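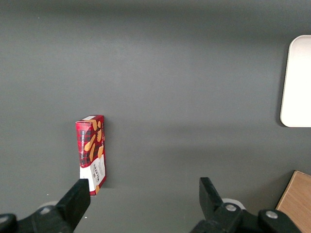

Walkers vanilla shortbread, the narrow box, stood on its end on the grey table

Hello all,

Replying to the list because three people have now asked me the same thing separately. I have a particular kind of box in mind for the tea table in December. It is cardboard, with red tartan over most of the front and a white panel at one end with the name on it. If you are buying for the table, please get that sort or something near it in shape. It needn't be the same flavour or the same maker.

My answers are below the quoted bits.

> On 30 August 2013, Nadhirah Tjoa wrote:
>
> Are we still doing biscuits in boxes this year, or going back to tins? I liked the tins but I remember the trouble with the cupboard at Petholm. Also, can somebody say how many we want, and whether they go on plates or stay in the packet until people sit down.

Boxes. The tins were too deep for the cupboard shelf and we ended up with them on the floor under the coats. A narrow box will stand on its short end and you can get a whole row of them in along the back, with the tea and sugar in front. Put the printed side facing out, so that whoever is on the urn can read the flavour without pulling every one out.

For numbers, we had 8 boxes last time and ran short before the second pot. I would say 10. I can bring 5 and I'm hoping the rest can be split between the Curnora people and whoever else is coming up from Sindar. Reply to the list with what you are bringing and I will keep a tally.

Leave them in the packet until people sit down. Last year they were plated at two and had gone soft by half past three with the heating on. Open one box per table to begin with and keep the others shut. Unopened ones go back in the cupboard and can be used in January.

> Should we get something without butter in as well? Last year there were only the oat things.

Yes please. Mrs Teoh has offered to bake a tray of something and will write out what is in it. Shop ones are fine too, but keep them on their own plate at the far end, with a separate pair of tongs. The tongs are in the drawer with the tea strainers.

> And does anybody know which tablecloths we are using?

None on the tea table. The green ones are only just enough for the sitting tables, and a bare top is easier to wipe down. I have asked for the long folding table from the back store. One leg sticks, so lift that end before you pull it.

If you are spending your own money, keep the receipt and put it in the envelope in the cash box. Write your name on the back. There were two in there last December with nothing on them and I still don't know who to pay.

The cupboard padlock has been changed and is now 2675. Please scramble it after you close it.

Still wanted: paper napkins, a second milk jug, and someone to do the washing up from four onwards.

Regards,
Marian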